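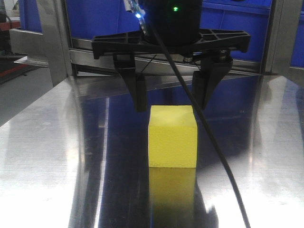

Yellow foam cube on a stainless-steel tabletop.

Upholstery foam

Upholstery foam is the soft, springy material that fills most of the cushions, mattresses and padded chairs in an ordinary house. Nearly all of it today is flexible polyurethane, though latex foam still has its loyal following, and older furniture may well hide horsehair, coir or cotton wadding under the cover. It is one of those materials people sit on for years without giving it a thought, until the day the couch begins to sag.

Manufacture

Flexible polyurethane is made by mixing two main liquids, a polyol and an isocyanate, with a little water and a few additives. The water reacts to give off carbon dioxide, and the mixture rises much as bread dough does, only a great deal faster. In a large plant the liquid is poured onto a moving conveyor lined with paper and comes up as one long continuous loaf, called a bun or a block, which is cut into lengths and left to cure, usually overnight. Small makers may pour into a box instead, and this gives a domed top that has to be trimmed away.

Colour is a matter of choice more than quality. Untinted foam starts out close to white and turns yellowish with light and air, a change that looks alarming on a windowsill but says little by itself about how the foam will wear. Many makers add dye so that grades can be told apart in the storeroom. There is no common code, so a yellow from one factory may be a good deal firmer or softer than a yellow from the next.

Density and firmness

These two are very often muddled, even by people who have been buying foam for half their lives. Density is simply the weight of a given volume, and in Australia it is quoted in kilograms per cubic metre. Firmness is how hard the foam pushes back when it is pressed. A dense foam can be quite soft, and a light one can feel firm in the shop and then flatten within a couple of winters. For a seat that gets daily use, it is generally wise to ask about density first and settle on firmness afterwards, preferably by sitting on it. 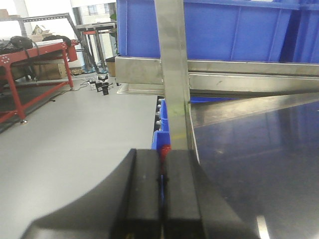
Steel upright and rails, with a blue plastic bin behind.

Cutting and shaping

Thick foam is cut with a bandsaw or a hot wire in the trade, and at home an electric carving knife does a surprisingly neat job. Cushion pieces are normally cut slightly larger than the cover so that the corners fill out nicely. The Curnwood upholsterer Mitiku Dinsa, whose handbook "The Patient Cushion" is still passed around among hobbyists, recommended wrapping every seat in a layer of polyester wadding and leaving the cover's zip until last, with a cup of tea in between.

Care and disposal

Foam dislikes damp and direct sun. Cushions should be turned every so often and aired on a dry day, and any that have been soaked right through need a long time to dry. Clean offcuts can be shredded and bonded into carpet underlay, or kept for stuffing pet beds and footstools.

See also: Latex; Mattress; Wadding; Carpet underlay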